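Home > Soft Furnishings > Cleaning and Care

Gray armchair and white fringe, a shedding story

mossybanister
December 14, 2023
Hi all, long time reader, I think this is my second post ever. I have a gray armchair from Wovness, the kind with the curved back that goes all the way around you like a hug, and I love it, and it is fuzzy. The fabric is that soft felty stuff that holds on to everything. I also have a thing about white shaggy fringe (guilty!!) and the two do not get along. Every time something white and fringy sits on that chair for an evening I find little white threads all over the seat, and they work themselves in until I'm out there picking with tweezers.

Paid $195 for the chair in August so I'm not ready to give up on it. Do I get rid of the fringe or is there a trick?

tuftedbutton
Get rid of the fringe. Sorry! White shag on gray felt is going to show forever. I had a Skarutitz throw with long tassels and it went on every piece of furniture I own plus the dog.

pantryghost
Disagree with the above. Most of that is loose fiber left over from manufacturing and it slows way down once you've gotten it out. Take the thing outside, hold it by one edge and shake it hard, then turn it and do the other edge. Do that a few days running. Mine quit after a week or so and it's been living on my couch ever since.

tuftedbutton
A week or so of white fuzz in the yard though, lol. And some of them never quit. It depends how the strands are attached. If they're looped through a backing you're fine, if they're glued you're sunk.

mossybanister
How do I tell?

tuftedbutton
Part the fringe with your fingers and look at the base. Or tug one strand gently. Gently!

halfhemmed
Can I ask a dumb question, is this a cushion or a cleaning thing? I've seen fringe pads sold as both and I'd treat them really differently. I would never put something I dust with on a chair I sit in.

mossybanister
Not dumb. I own both kinds at this point and in my house everything fringed ends up on the chair sooner or later, or under it. I put it down "for a second" and there it stays.

pantryghost
Then that's half your problem right there. Anything that's been used on a floor is carrying grit and hair and it goes straight into felt. Give it a hook. I have a plain one inside the hall closet door and it changed my life (small life).

halfhemmed
Agree with the hook. Also a rubber glove, barely damp, dragged across the seat in one direction. It rolls the threads up into little worms. Way better than the sticky roller, I went through a whole Gashaw refill pack on one ottoman and it still looked like I'd had a snowball fight on it.

tuftedbutton
Careful with the glove on felt. It pills. I did that to a footstool and now it has a bald patch the size of a saucer. Soft brush on the vacuum, low suction, done.

halfhemmed
I've used the glove on mine for years with no pilling. Maybe your footstool was just cheap?

tuftedbutton
It was not cheap!! It was 40 percent off, that's different.

mossybanister
Ha, ok, I'm trying both, glove on the back of the chair where it won't show and vacuum on the seat. Still fond of white on gray, by the way. It brightens that chair up so much.

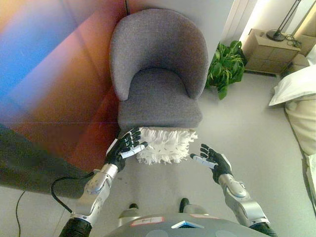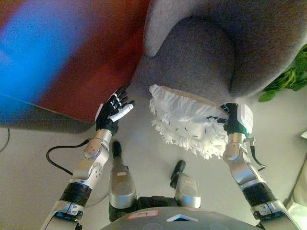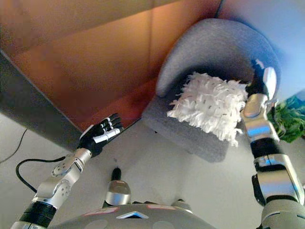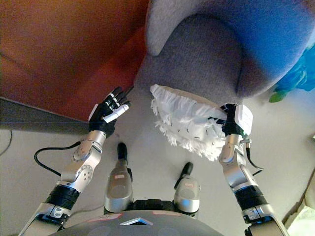

So I did the tug test last night on my throw pillow and the strands held, every one I tried, which makes me think pantryghost is right and it's leftovers coming loose. Shook it over the back steps until my arm gave out. A lot came off. I'm going to keep at it through the weekend before I decide anything. The dusting one is getting its own hook, I promise, I bought a pack of hooks already and they're sitting on the counter next to the tape measure.

pantryghost
Good! Turn the vacuum down before you touch that seat, and go with the nap.

arumfan_2
Jumping in because I have a chair a lot like that. I put a folded sheet over the seat whenever the fringe is on it. Looks terrible, works great. I take it off when people come over.

tuftedbutton
Why have the chair at all then

arumfan_2
Because it's comfy? I sit in it, my guests look at it, everybody's happy.

halfhemmed
mossybanister, how did the glove do on the back?

mossybanister
Got plenty off and no pilling that I can see, but I only did a patch as big as my hand. The vacuum did fine on the seat except down in the crease where the seat meets the back. Might need the skinny attachment. If anybody knows where the skinny attachment goes when it isn't in the drawer it's supposed to be in, I'm all ears.

pantryghost
Under the couch. Mine's always under the couch.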